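About Howells Music School

Lessons for late starters, early starters and everyone who ever quit piano in the fourth grade

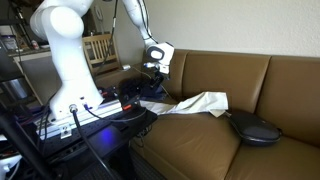

Do I need to be able to read music before I sign up?

Most of our students can't read a note when they first come through the door, and we start everybody with songs they already know by ear, so the reading comes along a little at a time.

Howells began in two rooms over the bakery on Julby Street, with one upright piano, a pair of borrowed guitars and a smell of cinnamon rolls that made the eight o'clock lessons a good deal easier to get up for. We outgrew those rooms faster than we ever expected (the cellos were the last straw, really, as there was no good way to get them up the stairs) and moved to our present home in Destcombe, where we have six teaching rooms, a small recital hall and a parking lot that almost everyone can find.

We teach piano, guitar, violin, cello, voice and ukulele. Children can start at age six, and there is no upper limit whatsoever! Lessons run 30 or 45 minutes, and you keep the same teacher all year unless you ask for a change, which you're always welcome to do without any hard feelings.

Last year we had 351 students on our books, and about half of them were adults. Some come for the lesson and go straight home to make dinner. Others stay on for the Skelladow Singers, our community choir, which meets in the hall and has never held an audition. They sing folk songs, show tunes and whatever else the altos have been lobbying for, and they'd love to have a few more basses.

Every July we put on a summer concert on the lawn, with lemonade and folding chairs, and anyone who wants to play gets a turn. You don't have to perform, not ever, but a surprising number of people who swore they wouldn't have ended up on that lawn with a ukulele.

If you'd like to try us out, your first lesson is free, and we can lend you a violin or guitar for the first 3 months while you make up your mind. Call the front desk or stop in any afternoon and we'll show you around.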